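Dernholm Review of Patient Studies: Frequently Asked Questions
For authors, reviewers and the merely curious
Last updated March 2020

What sort of journal is this?
A small one. We publish research done with patients and about patients, mostly from the hospitals and clinics in and near Dernholm. If your work involves mice, we wish you and the mice well, but there are other journals for that.

Who can submit?
Anyone who has done the work. You don't need a professorship, a grant or a long string of letters after your name. We have published ward nurses, a hospital pharmacist and two physiotherapists who had been arguing about knee exercises for years and decided to settle it with data. (They are still arguing, now with footnotes.)

Do you charge authors?
No. The Kokkinos Fund pays for the website, the copy-editing and the printed issue. Authors pay nothing, and are paid nothing, so everybody is equally out of pocket.

How often do you come out?
Twice a year in print, and online whenever a paper is ready. The spring issue appears in spring if you take a generous view of spring.

How long can my paper be?
Original research: 2000 words, leaving out the references and tables. Case reports should be shorter. Please don't move half the paper into the table captions. Our copy-editor has seen it done and she has a long memory.

What about the abstract?
It has a limit of 165 words. Yes, we know that's an odd number. It is what fits on one page of the printed issue beneath the title and the authors' names, and the printer won't budge.

How long does review take?
Almost 8 weeks for most papers. Each goes to two reviewers, and to a third if the first two appear to have read different manuscripts. If you have heard nothing after three months, write to us. We won't think you pushy.

Can I suggest reviewers?
You may suggest up to three. Please leave out your spouse, your supervisor and anyone you share an office with. You may also name one person you'd prefer we didn't ask. We don't need the story, though some authors do like to tell it.

Do I need ethics approval?
Yes, and we need the reference number before review starts. "My head of department said it was fine" is not a reference number. For audits and service reviews, send us the letter saying that approval wasn't required.

Can patients be authors?
They can, and we'd like more of them. If a patient helped to plan the study or make sense of the results, they belong in the author list. The thanks at the end are for people who lent you a room.

What is a plain summary?
A paragraph that your neighbour could read without a dictionary. Every paper has one. Georges Hakim, our editor, reads each of these himself and sends back any that contain the word "utilise".

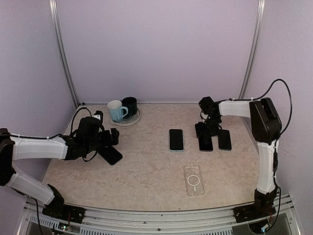
Will you take a study that found nothing?
Gladly. A treatment that made no difference is worth knowing about, especially to the people who would otherwise have been given it. Our most requested paper came from the Plarnside clinic and showed that a new reminder leaflet did no better than the old one. The leaflet's designer took it quite well.

What file types do you accept?
Word or plain text for the paper. Figures should come as separate files, big enough to read. Screenshots of spreadsheets will be returned with a polite note, and the second time with a shorter one.

How do I use the submission system?
It is called Tilen and it was cheap. Save often. It logs you out after 6 minutes of thinking, and it doesn't care for apostrophes in surnames, so leave yours out and we'll put it back by hand.

My paper was turned down. Can I appeal?
You can, once. Wait a day or two before writing, then tell us which points the reviewers got wrong and why. Appeals that begin "With respect" rarely contain much.

How do I get a printed copy?
Authors are sent two. Anyone else can ask at the hospital library desk in Dernholm, where back issues are kept on the shelf under the fire blanket.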